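Pladari: A Save System and Port for a Small Adventure Game
Final project report, Interactive Software course
Group: Mimoza Nikolovski, Vasilis Shehu, Biljana Kneževič
Supervisor: Mieke Hermans

1. Background

Pladari is a third-person puzzle adventure that our group started in the first year. The player repairs a flooded lighthouse town by carrying parts between buildings. The first version ran only on Windows, had no controller support and saved only at the end of each chapter. Two of the chapters take close to an hour, and several people who tried it stopped in the middle and did not come back.

For this project we set two goals. The first was a save system that works at any point in a chapter. The second was a version that runs on a handheld console at 30 frames per second. We had planned a photo mode as well, and dropped it in March.

2. The save system

The old version wrote a single file with the chapter number and the list of collected parts. The new version writes the state of every object the player can move. In the largest chapter, Bondinell Harbor, this comes to 3468 objects. Saving all of them each time made the game pause for long enough to notice, so we now save only objects that have changed since the chapter was loaded. In a normal session in the harbor that brings the number down to 613.

Vasilis wrote the save code and Biljana wrote the tests. The hardest part was ropes. A rope in Pladari is a chain of small bodies held together by joints, and when we restored the positions without the speeds, the rope would jump on the first frame and sometimes throw the crate it was holding into the water. We fixed this by saving the speeds too and by holding physics still for two frames after loading.

Save files carry a version number. A file from an older build is converted when it is loaded. A file from a newer build is refused with a message.

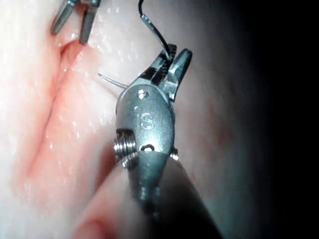
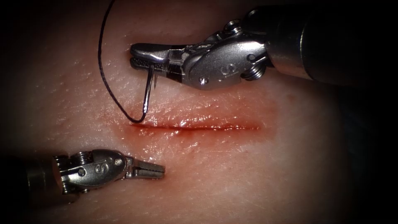 3. The handheld version

The handheld has much less memory than the lab computers, and our first build closed during loading. Mimoza went through the textures and found that most of the small props used the same size as the buildings. She cut these down and merged the ones that shared a material. After that the build loaded, but the frame rate in the harbor was still between 18 and 22.

Water was the next problem. The surface was drawn twice, once for the reflection and once for the color. We replaced the live reflection with a fixed one made for each chapter. It looks flatter at sunset, and one tester mentioned it. The harbor now holds 30 except when the big gate opens, where it drops to 26 for a moment. We did not find the cause of this before the deadline.

Controller support took less time than expected. Text size took more. The notebook pages were written for a monitor and could not be read on the small screen, so we split the long ones into two pages each.

4. Testing

We tested with 9 players, all students from other courses. Each played the first two chapters on the handheld and was asked to save and quit at least once. Slavica Nikolaidis ran the sessions so that the people who wrote the game were not in the room.

All the players got their game back after quitting. One player saved while falling off the pier and loaded into the same fall over and over. We now block saving while the player is in the air. Two players did not see the save icon, and we moved it from the lower left corner to the top of the screen.

Besides the players, we used a script that saved and loaded at random moments overnight. It made 3022 saves. Four of them loaded with a door in the wrong state, all in the same building, and the fault was a door with the same ID as a window.

5. What is left

The gate slowdown is still open. The fourth chapter has not been played from start to finish on the handheld by anyone outside the group. Cloud saves were asked for by three testers and are not in this version. The object IDs are still typed in by hand, and a tool that assigns them would have prevented the door fault.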